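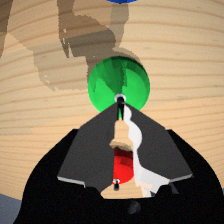 Kekinport soap maker Sivolitz opens refill counter and drops plastic pumps

The soap and skin cream company Sivolitz has opened a refill counter next to its workshop in Kekinport, and from October it will stop selling hand soap in plastic pump bottles. The company announced the change to its shops and regular customers by letter.

Sivolitz makes hand soap, body lotion, shampoo bars and a heavy cream for dry skin. Until now, the liquid products were sold in new bottles only. At the counter, customers can bring any clean bottle with a lid and pay by weight. The counter offers 12 products at the start, among them the oat hand soap, which is the best seller of the company, and an unscented body lotion for people with sensitive skin.

In a trial during the spring, 2,919 bottles were refilled at the workshop door on market mornings. This was more than the company expected, and it was the main argument for building a permanent counter.

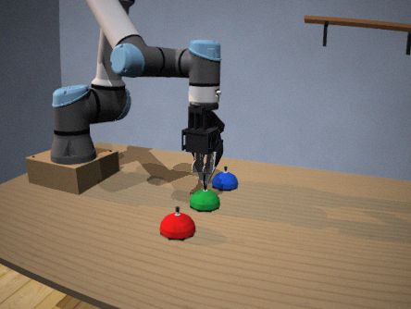
Rahel Prantl told the local paper that the trial had also shown some problems. Many people came with bottles that still had water inside, and water can spoil a lotion in a short time. For this reason the staff will now look at every bottle before it is filled, and a wet one will be exchanged for a dry glass bottle against a small deposit. The deposit is paid back when the glass returns.

The recipes stay the same, with one exception. The lavender soap will be made with oil from a new supplier, the Ahn farm outside Drorville, because the former grower has retired. According to the letter, the smell is a little greener and less sweet than before. Customers who prefer the old version can still buy it until the last batch is sold.

Prices at the counter are 20 percent lower than for the same product in a new bottle. The shops which carry Sivolitz products in other towns will not have a counter for the moment. They will receive hand soap in aluminum bottles with a screw cap, and a pump can be bought separately and used again for several years.

Not all shop owners are happy with this plan. Some of them have written to the company that older customers find a screw cap difficult when their hands are wet, and they asked for a longer period of change. 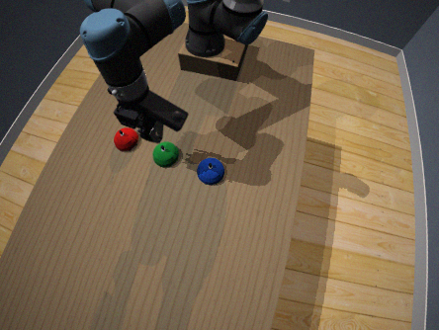 Milagros Ibarra, in a comment under the announcement, wrote that she had used the pump soap for her mother for many years and would miss it, but that a separate pump was acceptable to her if spare parts could be ordered. The company answered that springs and tubes for the pump will be sold at the counter and by mail.

The refill counter is open in the mornings until 12, and on market days until 5 in the afternoon. Shampoo bars and the heavy cream are not part of the refill program and are sold as before.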